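Week 5: Reading aloud to a group, and what to do with the pages you don't read

Notes to go with the talk. I've typed these up from my own cards, so they wander a bit, sorry! If you missed the session, read them alongside the Vida reading list and try the exercise at the bottom before we meet again.

We left off last time with the question of pace. Almost everyone who starts reading aloud to small children goes too fast, me very much included. My first term at Sandcombe I could get through a whole picture book in the time it took the back row to sit down. Dorottya Illés was in the next room and she told me to breathe at every page turn, a proper breath, in and out, and to count it as part of the story. I still do it. It feels ridiculously long when you're the one holding the book and it feels like no time at all to the children, who are busy looking.

And they are looking. The words of a picture book are for you, mostly, and the pictures are for them. A three-year-old who can't follow the sentence will have found the mouse hiding under the stairs before you've opened your mouth. So when a child shouts out something you haven't got to yet, try not to shush them. Say "oh, where?" and let them show the others. You can pick the sentence up again afterwards (from the beginning, don't try to rejoin it halfway).

Start with the cover

I spend longer on the cover than on any single page inside. Hold it up, keep quiet and see who speaks first. Then ask one open question and wait. "Who do you think lives in this book?" works well. "What's this one called?" works less well, as you'll get silence from everyone who can't read the title, and that's most of the room.

Covers in a language you don't share with the group are lovely for this. You're all in the same boat, so you have to work from faces, colours and who is bigger than whom.

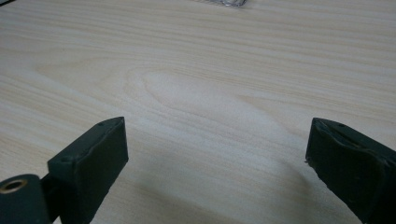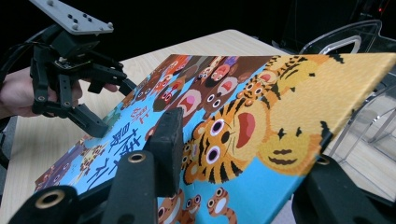

Early Reading and Storytelling Team, Erkora College

A big orange tiger with its mouth wide open can be roaring, singing, yawning or about to have its tea, and I've heard all four from one group over one animal. Write the guesses down somewhere if you can, and come back to them at the end. Children are very pleased to be wrong together.

Voices

You don't have to do voices! I want to say that early, it puts so many people off. Océane Grewal reads everything in her own ordinary speaking voice and children lean in to listen to her. What she does change is how loud she is. Big animal, a little louder, small animal, a little quieter, and for the sad bit she nearly whispers. That's plenty to be getting on with.

If you do want voices, pick two at most and decide on them before you start. I once gave a hedgehog a Welsh accent on page one and had lost it by the pond, and a little boy asked me if it was a different hedgehog. Fair question.

Where to sit

Low chair, back to a wall, window to one side of you and never behind. With light behind you the pages go dark and all anyone can see is your outline. Hold the book out at shoulder height on your weaker side so your better hand is free for turning. Your arm will ache. Swap sides halfway, or rest your elbow on the chair back. Shiny covers catch the light, so tip the top edge forward a touch and ask the children at each end whether they can see.

Stopping early

Sometimes the book isn't working. It's February, it's raining, they've been indoors since breakfast and there are nine pages to go. You're allowed to stop. Turn to the last page, read that with as much feeling as you can manage and close the book. I used to plough on out of politeness to the author.

What you shouldn't do is test them on it afterwards. One question, if the talk has died down, and preferably one you don't know the answer to yourself.

Reading the same one again

They will ask for it again, and again after that. Say yes. On the third or fourth go you'll hear them joining in with the ends of lines, so leave a gap and let them have it. The Itatis booklet has a good bit on repeated reading on page 30, and there are some rhymes at the back, page 99 onwards, that are handy for the wriggly minutes before you begin.

For next time

Choose one picture book you don't know. Read it to yourself, silently, then out loud to anybody who'll sit still (a cat is fine). Mark the places where you'd stop and breathe. Bring the book and your notes to room 105 and we'll read to each other in pairs. Please don't pick one with flaps, we lost half an hour to flaps last year.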